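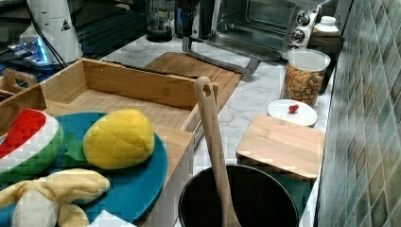
Why does an arm that passed every static check still stop in the middle of a kitchen task?
Static checks load one joint at a time. A kitchen task loads several at once, and a supply that holds up under the first condition can sag under the second.

Speaker notes - protective stops on the Plornavero counter cell
Session version, 19th April

Opening (two minutes, no slide change)
Give the fault in one sentence: the arm entered a protective stop during reach, with the gripper extended over the counter, and logged a joint tracking error. The operator cleared it and resumed. It came back on the next long reach.
State the count: 169 stops in 800 cycles. Pause. Then say that 156 of them carried the same code.
Do not discuss the other stops yet. They are mixed operator stops and belong in the questions.

Why it was treated as a safety matter
A protective stop is a safe state only if the arm holds position. On this cell the brakes engaged late on the elbow joint, and the gripper dropped 18 mm before it held. That distance is enough to contact a pot rim or a hand.
Nobody was hurt. Say so plainly and move on.
The risk assessment had assumed zero drop. That assumption came from the Grondach drive manual, which states it for a fully supplied drive. Our drive was not fully supplied at the moment of the stop.

What we checked first, and why it cost time
Collision settings. We raised the force threshold one step and the stops continued. We put it back the same day. Anyone copying this step should put theirs back too.
Payload. The gripper mass had been entered without the cable bundle. Corrected, with no change in the stop rate.
Motion plan. Slower reaches stopped less often. This misled us for most of November - it looked like a planning fault, and we rewrote two trajectories that had nothing wrong with them. 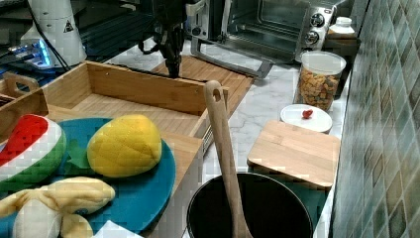 Counter cell: gripper above the back edge of the open wooden tray, cutting board and pot toward the front.

Root cause
Voltage drop at the Stöckli connector between the supply and the arm base. One crimp was under-compressed. Resistance was acceptable at rest and rose under current.
On a long reach the shoulder and elbow draw together. The bus fell below the drive's lower limit, the elbow lost tracking, and the controller called a stop. The brake relay was fed from the same bus, hence the late engagement.
If asked how we found it: a logging meter on the bus, triggered by the stop signal. The Plesuteck controller log samples too slowly to show the dip.

What changed
Crimp remade and pull-tested, along with every other crimp in that harness.
Brake relay moved to its own supply.
Drop test added to the monthly check: command a stop at full reach, measure at the fingertips, record the figure. Any measurable drop takes the cell out of service.
Restart after a tracking error now needs a second person. The operator can no longer clear it alone.

Still open
We do not know how long the crimp had been bad. Bus voltage was not logged before the fault, so the early records cannot settle it.
The slow-reach version is still loaded on one cell. It should be removed before the next software update.

Questions
Expect one on force thresholds. Answer: unchanged from the original setting.
Have the bus voltage trace ready on the backup slide.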